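February, getting on for nine in the evening

I have been meaning to write all week and have managed nothing but shopping lists, so this will have to do for several days at once. The rain has gone on and on. Marama says the lane down to Hotau is more puddle than lane, and she came in with her boots in a carrier bag and her feet in two pairs of my socks by the end of the afternoon.

The great matter has been the kitchen. I am still finding my way round it, and I keep opening the cutlery drawer for tea towels. Wichai left it very clean when he handed over the keys, and he left the microwave too, which I was glad of, as I had priced one up and didn't much want to spend the money. I offered him something for it and he waved me off, then rang the next morning to ask whether I had found the good saucepan lid. (I had. It was behind the oven trays.)

I do love the white of it all, the worktop and the microwave together, even though every drip of tea shows and I seem to be forever going round with a cloth. What I can't do is read the buttons. They are all in Chinese, with tiny pictures that must have been a great help to somebody with better eyes. So this morning I made a proper business of it, pulled up the stool, put on my reading glasses and sat in front of it with a notebook like a girl at her lessons. 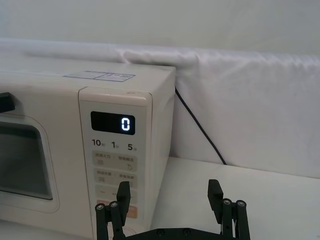

The microwave, showing nought and waiting for me to make up my mind.

The 10, the 1 and the 5 along the top I could manage by myself, and I have decided they are for adding time, though I am taking the small characters next to them on trust until Kittipong has had a look. He did two years of evening classes and says he remembers more than he lets on. I drew the rest of the buttons in the notebook as best I could, pictures and all, and my drawings are dreadful — one of them looks like a hat. I shall send him the page anyway.

After all that studying I warmed up 400 grams of Dolores's lentil soup, weighed on the scales and written down, as I want to learn what it likes. I gave it a bit, stirred it, gave it a bit more, and had it with the end of the seeded loaf and far too much butter. A very nice lunch. Dolores puts cumin in hers and something sharp at the finish that she won't tell me about, and I think it may be vinegar.

Ivan rang about the shelf. He can come when he has finished the job at Homberg, and he wants to know if I'd like it over the worktop or beside the window. I said the window, then lay awake wondering about the steam from the kettle, so I must ring him back. The oats want using up and the blue jug still hasn't surfaced from the boxes. I'll look in the one marked Bathroom tomorrow, after I've been for milk.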